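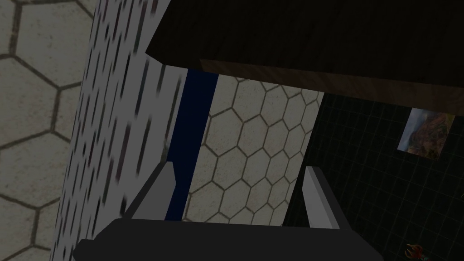

# 12월 학생 대화 모임 운영 기록

## 1. 개요

본 기록은 Achterberg 학생생활부가 주관하는 또래 대화 모임 ‘Clemix’의 12월 운영 내용을 정리한 것이다. 모임은 학년 간 갈등과 차별 경험을 소그룹에서 논의하기 위하여 개설되었으며, 이번 달부터 사전 신청제를 현장 참여제로 변경하였다. 대상 인원은 전교생 274명이다.

## 2. 진행 방식

- 장소: 본관 2층 세미나실
- 시간: 점심시간 직후, 회당 40분
- 구성: 한 조 6명, 조마다 진행 학생 1명 배치
- 주제: 급식실 좌석 관행, 동아리 선발 기준, 학년 간 호칭

진행 학생은 질문지의 순서를 따르되, 한 질문에 7분을 넘기지 않도록 하였다. 첫 회에서는 규칙 낭독이 길어져 세 번째 주제를 다루지 못하였다. 이에 2회차부터 규칙은 출입문 옆에 게시하고, 구두 안내는 비밀 유지와 발언 순서 두 항목으로 한정하였다.

## 3. 관찰 사항

급식실 좌석 관행에 관한 논의가 가장 활발하였다. 1학년 참가자들은 창가 쪽 자리를 상급생 전용으로 인식하고 있었으나, 상급생 다수는 그러한 관행이 있다는 사실을 알지 못하였다고 답하였다. 해당 조에서는 예정 시간을 넘겨 논의를 계속하였으며, 다음 수업에 늦은 학생에게는 확인서를 발급하였다.

동아리 선발 기준에 관해서는 의견이 엇갈렸다. 면접 점수를 공개하자는 의견과 지원자의 부담을 고려하여 비공개를 유지하자는 의견이 비슷한 비중으로 제시되었다. 호칭 문제는 발언이 적어 판단을 보류한다. 2학년만으로 구성된 조가 있었던 점도 영향을 미친 것으로 보인다.

## 4. 설문 회수

설문지는 약 120부를 회수하였다. 자유 기술란에는 같은 반 학생과 한 조가 되면 말하기 어렵다는 의견이 반복되었다. 문항 4는 ‘모임’과 ‘조’의 구분이 모호하여 응답이 일관되지 않으므로 집계에서 제외한다. 수정 문안은 다음 회차 전까지 Flunine 상담실에 송부한다.

## 5. 후속 조치

1. 조 편성 시 동일 학급 학생의 중복 배치를 피할 것.
2. 급식실 좌석 건은 학생자치회 정기회의 안건으로 제출할 것.
3. 인근 Tristard 학교와의 공동 모임은 시험 기간 이후로 일정을 재협의할 것.
4. 진행 학생용 질문지에서 호칭 관련 질문을 구체적인 상황 중심으로 다시 작성할 것.

세미나실 예약은 오후 1시 기준으로 갱신하였다. 시험 주간에는 모임을 열지 않는다.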